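# Skinda gripper covers: fault FAQ

Last updated March 24, 2025

For operators and cell leads at the Galtcombe textile handling line. Questions that aren't covered below go to Kiri Stubbs.

### What was the fault?

The arm in cell 3 closed its fingers next to a cloth, reported a good pick, and moved off with nothing in the grip. It did this 51 times in one shift before an operator stopped the cell. The controller logged fault 2106 only on the last one.

### Why did it report a good pick?

The Tawhiri controller judges a pick by motor current. A finger cover that has slipped or bunched adds drag, and the controller read that drag as fabric between the pads.

### Was anyone hurt?

No. One operator reached in to straighten a cloth while the arm was paused between picks, with the guard door propped open. That is a separate safety report, and the rule has not changed: press the stop, wait for the amber light, then open the door.

### How do I check the fingers?

Stop the cell and look at the covers and the tips. Creases where the fabric bends around a finger are normal. A cover that turns freely under your thumb is not. Check the pads for lint, and look at the surface under the fingers for debris.

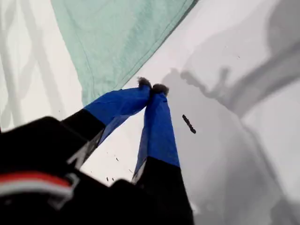 *Fingers nearly closed at the edge of a green cloth, nothing held. Note the dark specks on the white surface.*

If you find debris, wipe the surface before you restart. Don't use compressed air – it pushes particles into the finger joints.

### Can I run without the covers?

No. Bare fingers snag knit fabric. If you have no spare Skinda covers, leave the cell off and tell your lead.

### What has been changed?

Baptiste Tanguy at Drorico raised the current threshold and added a second check after the lift. Three missed picks in a row now stop the arm.

### Fault 2106 came back after a reset. What now?

Don't reset it again. Lock out the cell, write down the time, and call Kiri. Leave the covers on the fingers until she has seen them.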